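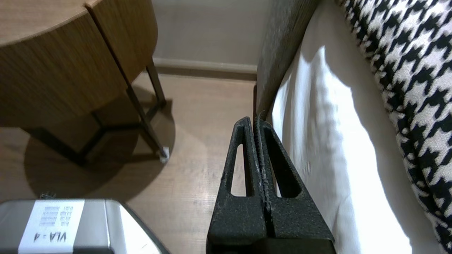
How often should I clean the bedside table and the telephone in a guest room?

Once a week is enough for the table if the room is in use. For the telephone I recommend to wipe the handset after every guest, and to clean the keypad properly once a month.

Home > Guest rooms > Cleaning > Small furniture

The bedside corner: round table, telephone and the floor behind

I look after the rooms in a small guest house in Pidton, together with my colleague Hằng Trình. When I started, the bedside corner took me longer than the bathroom, as I cleaned things in the wrong order and had to do the floor twice. Below is the order I use now. It needs 10 minutes for one corner, and a little more the first time.

What you need

- two soft cloths, one slightly damp and one dry
- a few cotton buds
- a soft brush, for example an old paintbrush
- a vacuum cleaner with the narrow nozzle
- washing-up liquid, only a drop in a bowl of warm water

Step 1. Free the telephone

Lift the handset and put it on the bed, on a clean towel. If the coiled cord is in a tangle, hold it up near the handset end and let the handset hang. It will turn by itself and the cord becomes straight again. Do this slowly, and keep the other hand under it.

Unplug the line cable before you use any damp cloth. Remember which socket it came from. At our place there are two small plates low on the wall, side by side, and I once chose the wrong one. The guest in that room could not call reception until the evening.

Step 2. Clean the keypad

Brush between the buttons first, always dry. Then take a cotton bud, dip it in the water, press it out well, and go along each row. Never spray on the telephone. Wipe the handset last, especially the part near the mouth.

A round wooden table with a raised rim collects crumbs and dust on the inside of the rim, and a flat cloth passes over them. Fold the cloth over your fingertip and go one full circle with it. After this wipe the top in the direction of the grain and dry it at once. Water which stays near the rim can leave a grey line in the wood.
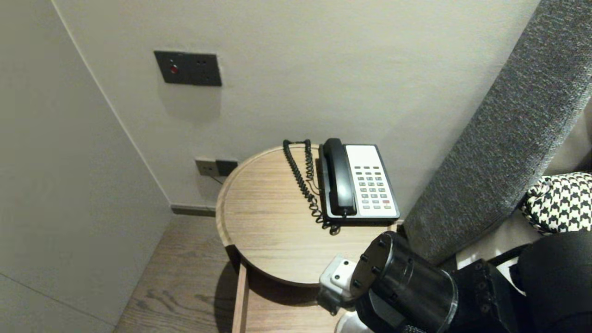 Step 3. The narrow gap and the floor

Move the table a little away from the wall, if the cable permits. Vacuum along the baseboard with the narrow nozzle, then between the table and the bed. Wipe the floorboards with the cloth nearly dry.

If there is an upholstered headboard beside the table, brush it from top to bottom before you vacuum.

Step 4. Put everything back

Push the table to its place, plug in the line and listen for the tone. Lay the cord behind the telephone so that it does not hang over the rim.

Written by Cúc Phan

Related pages

How to wash cushion covers with a woven pattern
Removing cup rings from light oak
Airing a small room in November
Wardrobe sides and other tall surfaces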